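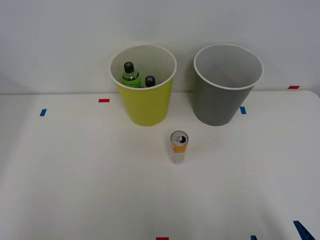
## Sorting cell log, Brukura bench, 14 August 2022

Weekly maintenance of the Brukura cell was carried out today. The blue gripper fingers were checked for play and the fastenings retightened to the Berge schedule. The bins remain at their assigned stations, yellow-green on the left and grey on the right, with the can standing forward of both. The red and blue tape markers are to be retained until the February revision of the layout.

Joint lubrication is next due at 4,000 cycles. The travel limit on the left arm was reset by 4 mm – the former value had been carried over from the Jillis installation and did not suit this table.

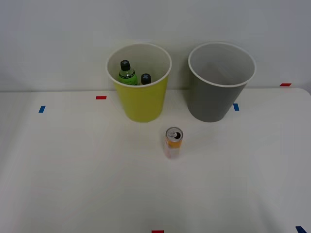

Eusebio Ticona asked that the home position be re-taught before the next run, as the new limit alters the approach to the grey bin. His request was accepted and entered as item 13. The procedure requires 30 minutes with the controller in manual mode. Replacement finger pads remain on order from Astach.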